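Home Notebook Rooms Materials Contacts

March, Monday
Entered by Frida Kvaran

Textile care workshop, Girnden. Folding table, second session.

The household cloths received from Trivthorpe were sorted this morning in accordance with the procedure agreed with Skarphéðinn Vestergaard. Items were divided by weave before any folding was attempted. Three cloths were set aside for repair to the hem and entered in the mending register under Plarmont. The remainder were passed to the table. It was noted that the register still lists two cloths under the old shelf number, and this should be corrected before the next delivery. 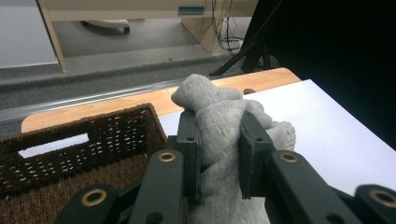
Storage of the knitted cloths has been under review following the first session, when folded stacks were found to lean on the upper shelf. Skarphéðinn proposes that the woven basket be used for rolled cloths and that the shelf be kept for flat weaves only. I am inclined to agree. The pale grey ribbed cloth is here bunched into a full, rounded bundle, and in that state takes up a good deal more room than its weight would suggest, so the allowance per basket must be set by bulk. The dark brown basket has an opening in the side wall to serve as a handle, and cloths should not be packed so tightly that they block it. White sheeting is to remain on the table during sorting, as lint is more easily found on it at the end of the day.

Wash instructions for the Kjærgaard cloths remain outstanding. Until they are received, these cloths are to be treated as 100 per cent cotton and kept apart from the wool.

For the next session: revised shelf labels; second basket to be requested from stores; rolling method to be written out for the wall card. Skarphéðinn to confirm whether the ribs should run along the roll or across it.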